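Lohnt sich ein alter Server im Keller?

Samstag, 22. August 2020

Überall liest man, man solle sich ausgemusterte Server holen, kosten ja nichts. Ich bin da misstrauisch. Meiner kam von einem Verwerter aus Altetitz, Posten 2526, beschrieben als „geprüft“. Was genau geprüft wurde, stand nirgends.

Erster Eindruck: viel Blech, das schwer wiegt und an dem man mit dem Lappen nie in alle Rillen kommt.

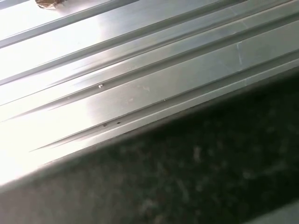 Putzen macht eine Kiste auch nicht schneller. Im Forum Kamel schwört man trotzdem darauf, vor dem ersten Einschalten alles zu reinigen. Na gut, einen halben Nachmittag habe ich geopfert. Interessanter fand ich das Board, vor allem den Sockel mit seinem Bügel und die Knopfzelle, der ich nach all den Jahren keinen Tag mehr zutraue. 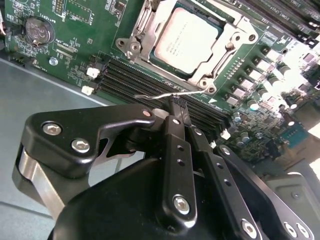

Prozessor im Sockel, oben links die Batterie.

Prozessor tauschen, ja oder nein?

Angeblich bringt das richtig was. Der Händler Werkitz verlangt für das größere Modell einen Preis, bei dem ich zweimal hinsehen musste. Auf dem Papier sind es einige 3 Prozent mehr in dem, was ich wirklich nutze, also Dateien ablegen und Backups.

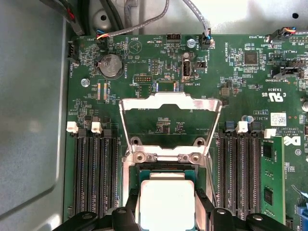 Und der Speicher?

Die meisten Steckplätze sind leer. Vollstecken, heißt es immer. Wozu denn? Mein Backup schläft 23 Stunden am Tag. Zwei Riegel würde ich mir gefallen lassen, mehr sehe ich nicht ein.

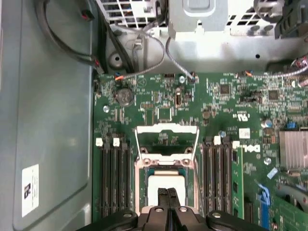
Stromrechnung

Die kommt im Dezember, dann reden wir weiter. Bis dahin läuft mein alter Kestport im Flur, der leise ist und bisher keinen Ärger gemacht hat.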